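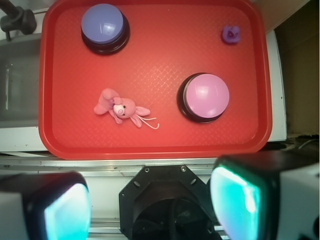 Push buttons with blue and pink caps and a small pink plush toy on a red tray.

Havport Toy Library to Open Its Doors on Sundays Starting in July

Longer hours, a bigger repair bench and a new borrowing plan for grandparents are all on the way

HAVPORT – Families who have been asking for weekend hours at the Havport Toy Library (and there have been a great many of you, at the desk, by phone and once through a very sweet letter written in purple crayon) will get their wish this July, when the library begins opening every Sunday from 11 in the morning until late afternoon.

The Sunday hours are the biggest change to the library's week since it moved into the old ferry ticket office on Issa Street, and they come with a few other things we are just as happy to share. Starting the same month, any grandparent, aunt, uncle or family friend who looks after a child now and then can sign up for a visitor card, which lets them take home 2 toys at a time for up to four weeks without paying for a full family membership.

"I can't tell you how many grandmothers have stood at my desk and said the kids are coming Saturday and there's nothing in the house but a deck of cards," said Teresa Geraghty, director of the toy library. "Well, now they can come in, have a cup of tea, poke around the shelves for as long as they like and go home with something good. And if it comes back a week late because everybody was having fun, we'll get over it."

The repair bench at the back of the library is growing too. Conall Ó Briain, who has been fixing wobbly wheels and dead battery boxes there since last fall, will be joined on Sundays by Melina Gkikas, a retired sewing teacher who will take on plush toys, doll clothes and dress-up capes. Families are welcome to bring in toys of their own from home, and children who would like to sit and watch may do so (there are stools, and they're the right height).

Membership stays at $60 a year for a family, the same as it has been, and the first 100 families to join or renew in July will receive a canvas toy bag printed by Soritz, the print shop two doors down. Visitor cards are free through the end of the summer.

The library is also looking for donations in good condition, and would especially love puzzles with all their pieces, wooden train track, simple musical instruments and board games for children older than eight, a shelf that always seems to be bare by the middle of school vacation. Please wipe things down first, and please no car seats or cribs.

The first Sunday opening will include story time with Sorcha Ó Flaithearta, along with lemonade and plenty of room to play on the lawn if the weather is kind to us. Everyone is welcome, members or otherwise.

For more information, or to ask about a donation, please contact Mélanie Boychuk at the Havport Toy Library front desk during opening hours.

###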